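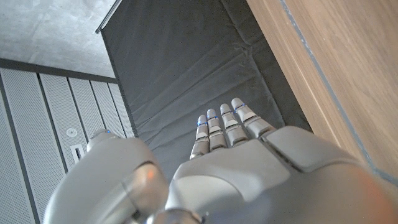 Slide 1. Four jointed fingers, segments in pale metallic gray.

Speaker notes – Naveed Magsi, 17 Nov 2021
Surface finish and cleaning records at the Markar site

Start with the scope. Talk covers painted shelving and door hardware only. Floors were in the Kellon talk.

Slide 2. Two coatings compared: the old gloss and the Orakzai matte. Gloss shows streaks under the ceiling lights, so staff wipe it more often. Matte hides streaks and also hides residue. Pause for that point.

Slide 3. Test panels. 200 wipe cycles on the first set, 500 on the second. Same cloth, same cleaner, same pressure. Edge wear shows up before face wear on both coatings. Read the gloss numbers off the chart, left column.

Slide 4. Log sheets. Jerar format has no field for cleaner dilution – ask the room who records it anyway. New sheet goes out in December.

If short on time, skip slide 5 (door pulls) and go to questions. Handouts are by the door.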